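Cómo seguir un torneo de fútbol sala de varios días sin perderse

22 Jun 2024

Un torneo como la Copa Rurkholm junta 49 partidos en pocas jornadas, y muchos coinciden en horario. Con un calendario propio se lleva bastante mejor.

Paso 1. Descargue el cuadro oficial y copie los partidos en una hoja de cálculo, con cuatro columnas: fecha, hora, grupo y pabellón. Si el torneo se juega en otro país, convierta las horas antes de seguir.

Paso 2. Marque los partidos de su equipo y los de sus rivales de grupo. En mi caso salieron 19.

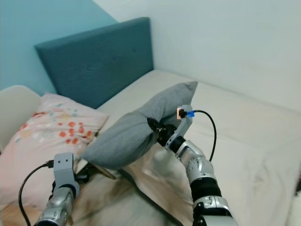
Almohada gris sobre la cama.

Paso 3. Apunte los criterios de desempate. En unos torneos cuenta primero el resultado directo y en otros la diferencia de goles – conviene leer el reglamento del año en curso, porque el de la Copa Rurkholm cambió en enero.

Paso 4. Ponga los avisos en el móvil veinte minutos antes de cada partido. Yo uso Skatex, que permite importar la hoja entera. Si el archivo da error, revise que las horas estén en formato de 24 horas.

Paso 5. Actualice la tabla al final de cada jornada, también con las tarjetas. Las sanciones por acumulación suelen decidir quién juega los cruces.
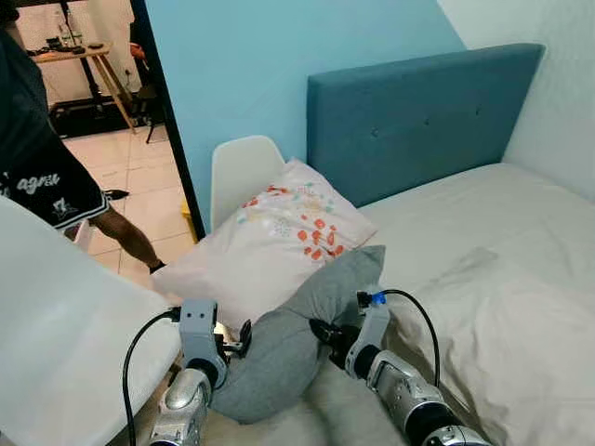 Vidal comenta que en el paso 5 añadiría una columna para las faltas acumuladas de cada equipo, y que a él los avisos le funcionan mejor con una hora de margen.

La columna se puede insertar al final sin tocar las fórmulas. Para los cruces, duplique la hoja y borre los grupos.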